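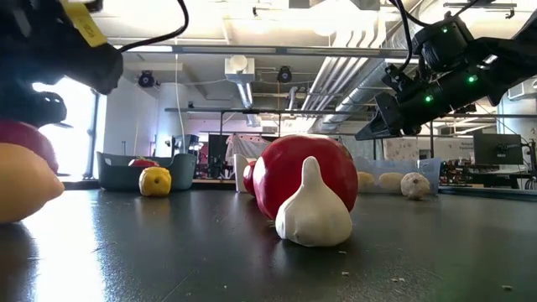
Figure 7. Two-arm sorting station with mixed produce on the table and a bin on each side.

Section 7. Running a Shared Sorting Shift

7.1 Scope

This section covers daily use of the Caden two-arm sorting station by line staff at a Lavberg site. It assumes that the station has been installed and leveled, and that the arms have passed the checks in Section 5. Installation and electrical work are outside the scope of this section.

The station takes over the repeated pick-and-place part of sorting. Staff keep three duties: loading the table, judging items the arms have set aside, and changing bins. Sites that previously ran two hand sorters per table usually assign one operator to the station and move the other to intake or packing. Update the shift roster before first use so that the duties in 7.4 have a name against them.

7.2 Before the shift

1. Check that the stop button is released and that the status lights on each arm are green. Do not start if either arm shows any other color.

2. Wipe the tabletop. Dry skin from garlic and onions collects quickly and can be read by the cameras as a small item. Repeat the wipe at every bin change.

3. Look along each cable from the gripper upward. The cable must hang in a free loop and must not touch the rail or the bins at any point in the arm's travel.

4. Place one bin inside each set of corner marks. Bins of different colors may be used together. Clear or translucent bins are accepted, but must be registered under Bins > Add before the first run.

5. Lower the blind if direct daylight falls on the table. Bright patches reduce the pick rate on glossy items such as apples and peppers.

6. Sign in at the monitor with your own code. Shared codes are not permitted -- the set-aside log records each decision by operator.

NOTE: The green lights show that an arm has power and is communicating. They do not show that it is safe to reach in.

7.3 Loading the table

1. Press HOLD and wait for the tone.

2. Set items down by hand, with space between them where possible. Touching items are allowed. Stacked items are allowed up to two high, but the upper item will be picked first and the lower one may roll.

3. Stand garlic bulbs upright on the base. Bulbs lying on their side are picked correctly less often and lose more skin.

4. Keep paper, cups and labels off the table. The station will try to classify them.

5. Step back behind the floor line and press RESUME.

CAUTION: Both arms can reach the center of the table. Never load while one arm is moving, even if the other is parked. HOLD stops both arms; PARK stops only the arm selected.

7.4 Duties during the shift

Operator: loads the table, clears set-aside items, changes bins, wipes down.

Shift lead: confirms the item list, reviews the set-aside log, approves changes to arm speed.

Maintenance: finger pads, cables, camera cleaning. Operators do not remove finger pads.

An item is set aside when the station cannot match it to the list. The operator picks it up, decides the class and enters it at the monitor. If the operator and the station disagree, the operator's entry stands. It cannot be changed from the lead's screen without a written reason.

Arm speed is set at 56 percent on delivery. It may be raised to 100 percent only after the site has logged 1000 picks without a collision stop. Sites using the Sibiya finger pads remain at the delivery setting. Raising the speed shortens the time between loads, so review the operator's break schedule at the same time.

NOTE: The pick count on the monitor measures the station. It must not be used as a performance record for the operator.

7.5 Handover

1. Press HOLD, then PARK ALL.

2. Empty the bins and enter any items left on the table as unsorted.

3. Tell the incoming operator about repeated set-asides, by item type. Write them in the log as well.

4. Sign out. The incoming operator signs in before pressing RESUME.

Questions on rosters and operator training go to Ha-neul Do, Lavberg Site Support. Revisions to 7.4 made in March replace the earlier single-page duty card, which should be taken down.

Print this page | E-mail this page

Related items
Section 5: Arm checks and camera alignment
Section 8: Set-aside log and reports
Replacing Sibiya finger pads
Flulside intake conveyor: connecting to a Caden station
Operator training record (form)

Last updated: 16 Jun 2022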